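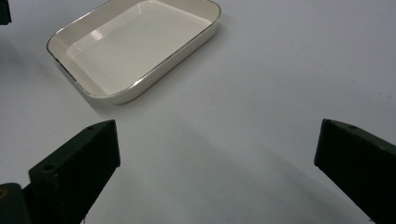
Page 10

Drolness Tableware Lending Project
Progress report to the Plelline Fund
Prepared by Florencia Navarrete, March 3, 2025

Serving and baking dishes

The grant line for oven-to-table dishes is now spent. We bought 50 pieces for $1451, leaving nothing to carry over under this heading. The rectangular baking dish is cream-colored and glazed, with rounded corners and a thin metallic rim along the top edge.

The rim has raised one question. Borrowers often reheat food in a microwave, and dishes with metallic trim should not go in one. Wondimu Kumsa has added a line to the loan card saying so, and the same wording will go on the shelf label. Plain dishes will be kept on a separate shelf.

Loans reopened in November. The most common requests are for family meals and community lunches. Two dishes came back chipped and have been withdrawn. Borrowers were not charged.

Still to do: felt sheets for stacking, so that glazed surfaces do not rub against each other in storage. Aoife Daly has asked Zustedus for a price. We also need a larger drying rack, and would like to move the unspent part of the transport budget to cover it. Please confirm in writing whether this is allowed.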